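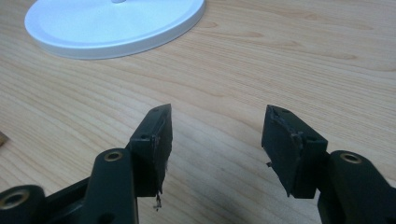

Según Barbara Brzozowska, una pinza avisa mucho antes de fallar, y el error habitual de los talleres consiste en mirar el motor cuando convendría mirar los dedos. Su observación abre el cuaderno de mantenimiento que la empresa Travside distribuye entre sus técnicos desde enero de 2023, y resume el criterio con el que se atienden las pinzas manuales de dos dedos en la sede de Pustatwood.

El cuaderno dedica su primer capítulo a las almohadillas, las piezas rectangulares que rematan cada dedo y que soportan casi todo el desgaste. El revestimiento negro de la cara interior cede primero por el canto: se deshilacha, se levanta en pequeñas lenguas y acaba dejando hebras colgantes, como la que presenta uno de los dedos de la fotografía. En ese estado, el procedimiento de Travside prescribe la sustitución de ambas almohadillas, aunque una de ellas conserve mejor aspecto. Un par desigual desplaza el punto de contacto, y los objetos delgados tienden a girar al cerrarse la pinza.

La operación se realiza sobre una mesa despejada en la zona de trabajo y con buena luz. El técnico abre la pinza por completo, retira las almohadillas y elimina los restos de adhesivo con una espátula de plástico. Quedan prohibidas las cuchillas metálicas, que marcan el dedo e impiden un asiento plano. El revestimiento nuevo se corta a medida, se presiona durante 25 segundos y se deja reposar hasta el turno siguiente.

El segundo capítulo trata de las articulaciones. Los brazos negros del mecanismo giran sobre casquillos de color latón, alojados en resaltes circulares, y el cuaderno pide comprobarlos cada 300 horas de uso. La prueba es manual: se sujeta el brazo por debajo del casquillo y se mueve el dedo lateralmente. Cualquier holgura perceptible obliga a desmontar el conjunto. No se aplica aceite en ningún caso, pues el lubricante arrastra polvo y termina por llegar a las almohadillas.

Este último punto suscitó cierta discusión con Borkowska, el proveedor de los casquillos, que recomendaba una película de grasa seca en cada revisión. El taller ensayó ambas opciones en 11 pinzas durante el mes de agosto y optó por el montaje en seco. El proveedor mantiene su recomendación para equipos instalados en líneas cerradas.

Concluido el montaje, la pinza se somete a 100 ciclos de apertura y cierre sin carga. Después se comprueba que las dos caras interiores se encuentren en paralelo, con una tira de papel que debe quedar retenida por igual en toda la altura. Los resultados se anotan en el registro Modov junto con el número de la pinza y las iniciales del técnico. Las almohadillas retiradas se guardan en bolsas etiquetadas hasta la revisión siguiente, en la que se compara el patrón de desgaste de cada par.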